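Call for Participants: Household and Shop-Floor Chore Trials, Second Round

Posted Apr 17, 2019
Organization: Gourlay Automation Assessment
Location: Trandon site, ground floor test room
Contact: Tia Hebden, trial coordination

Gourlay is recruiting 40 participants for a study of small manual chores and the extent to which machines can take them over. The work is paid, seated and requires no technical background. People who pack, sort, shelve, clear tables or run a kitchen are especially encouraged to apply, as are people who do these things only at home.

Background

The first round of the study ended in December. It produced 3,852 logged attempts at chores that most adults complete without thinking: putting small items in a dish, stacking cups, folding a dishcloth, moving packets from a counter to a tray. Each attempt was scored on completion, time taken, dropped items and the number of times an operator had to step in.

The results were uneven. Rigid items of a known size gave few difficulties. Thin, light or crinkled items gave many, and the scores fell further when several kinds of item were mixed on the same surface. Wrapped candy was added to the item list for that reason. A twist wrapper has loose ends that fold under a fingertip, and a pillow packet slides before it can be pinched. A person adjusts for both. A machine has to be set up or trained to do so, and the adjustment for one wrapper does not always carry over to the next.

The second round repeats the candy-and-dish task with human participants, so that the machine scores can be read against a proper baseline. It also asks participants to judge recorded machine attempts.
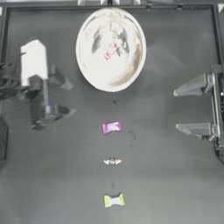 Prasanna Akanda objected at the planning meeting that a candy in a dish says very little about a kitchen, that real counters are cluttered and poorly lit, and that a machine which needs its items set out in a line has been spared half the chore. The objection was accepted in part. Round two therefore includes a cluttered condition, in which items are scattered by the participant before each attempt, and the two conditions will be reported separately.

What participants will do

Each participant attends one session at Trandon, made up of the following parts.

Part A. Manual baseline. You move small items from a tabletop into a plate or bowl, first with your preferred hand and then with a pair of flat-jawed tongs. The tongs limit you to a two-sided grip. You will complete 200 transfers in total, with a break at the halfway point.

Part B. Scattered items. The same task, with the items scattered by you at the start of each attempt.

Part C. Rating. You watch short recordings of machine attempts and rate each on a scale from 1 to 7, where 1 means "I would have to do this again myself" and 7 means "I would leave it to get on with the work." Raters are not told the logged outcome beforehand. Comments are optional but are read.

Part D. Interview. A short conversation with Thandeka Adams on the chores you do at home or at work, how often, and which of them you would hand over. Shop-floor workers will be asked in addition about line speed, shift patterns and who clears a stoppage.

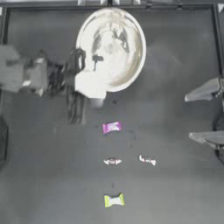
Bowl transfer task, with wrapped candies on the work surface.

Participants do not operate, load or touch the machines at any point. Parts A and B take place at a separate table.

Who can take part

You must be 18 or older and able to use both hands for light work. Corrected vision is fine. Tell us in advance about any hand or wrist injury — it will not necessarily rule you out, but the transfer count may be reduced. Employees of Dokard and Sanberg, which supply equipment to the study, are not eligible, nor are members of their households.

The candies are test items and are handled repeatedly. They are not to be eaten.

Payment and data

Payment is a flat fee, made at the end of the session, and is not tied to speed or accuracy. Travel within the local transit zone is reimbursed on presentation of a receipt. Hands and forearms are recorded during Parts A and B; faces are not. Interview audio is deleted once transcribed. You may withdraw your data at any time before the report is compiled, and the fee is yours to keep if you do.

How to apply

Ask for the short form at the Trandon front desk, or write to Tia Hebden with "Chore trials, round two" in the subject line. State your age, your preferred hand, your current or most recent type of work, and whether mornings or afternoons suit you. Questions on method should go to Tanko Anozie, and questions on consent or data storage to Tamunoemi Oyelaran.

Places are assigned by type of work so that home, kitchen, warehouse and assembly backgrounds are all covered. Applicants who are not placed will be kept on a reserve list unless they ask to be removed.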